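Common Ground for the Gripper

When the standards office at Furkside began drafting its handling guide for two-finger grippers, the authors expected to spend most of their time on force limits. The greater share went to packaging. Household goods are sold in film, sleeves and shrink wrap, and the rules then in use had been written for rigid parts on a factory bench.

The guide, released in August, contains 21 clauses. Six of them deal with wrapped containers. An operator is asked to grip the container itself through the wrap, to keep both pads in contact with the body of the item, and to record whether the film is tight or slack before the first lift. A hold taken on film alone must be logged as a failed grasp, even if the item leaves the surface.
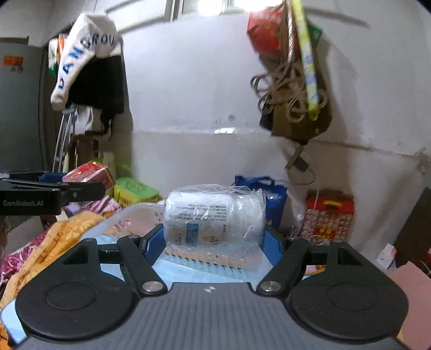

A wrapped plastic bottle held on its side between two blue textured pads. Photo: Furkside

"People wanted a single number for every bottle," said Evdokia Margaritis, who edited the guide. "We could not give them one. The same bottle behaves differently once there is a layer of loose plastic between it and the pad."

Her team compared records from 64 handling sessions carried out in homes and storerooms. Roughly a third did not state whether the item had been wrapped, and those sessions were set aside. The final text makes the wrapping field mandatory and requires that pads be inspected for residue at the start of each session.

Lollorex and Spanos, two suppliers that commented on the draft, objected to the inspection rule on grounds of time. The office kept the rule but shortened the form to a single page. A separate request, that operators be allowed to remove packaging before work begins, was accepted on the condition that the change be noted in the session record.

The guide also covers shared workspaces. Where two hand-held units are used together, one operator is to be named as lead, and neither unit may close on an item until the lead has called it. Cords, straps and bags within reach of the work area should be moved or secured.

Adoption is voluntary. Elham has begun training its operators under the new text, and comments on the second edition will be accepted through the office.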